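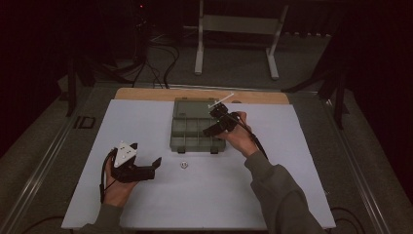

Organiser box, lid open, on the white board

Minutes, May meeting
Present: Leonie Bolger (chair), Satish Poojary, Saskia Bright, Cillian Horgan (minutes)
Apologies: Ankica Nedeljković

1. Last minutes
Agreed, though Satish does not recall promising to ring the council and would like that noted.

2. Bus shelter
Drellwood have quoted 3,074 pounds for a new roof and bench. Leonie asked what the 74 was for. The quote does not say. Saskia pointed out that the last roof was also meant to last twenty years and managed six. Dorko to be asked for a price before we go any further.

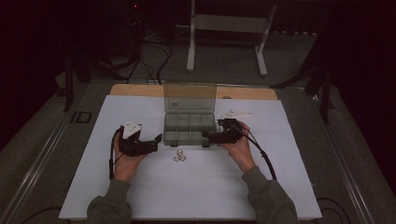
Drellwood Lane Residents' Group

3. Summer fair
Ankica sent a note expecting 300 visitors. Satish doubted it, given last year's turnout and the same date as the school sports. Leonie will order cups for half that. Mendoza have offered a free bouncy castle; Cillian to find out what "free" covers and who pays the insurance.

4. Grant
Zikov's scheme pays up to 3,000 pounds towards planting. The form runs to 3 parts and wants proof of "lasting joy". Saskia will try to fill it in but holds out little hope.

5. Any other business
Parking outside the chapel, again. No progress.

Meeting closed 9.10pm.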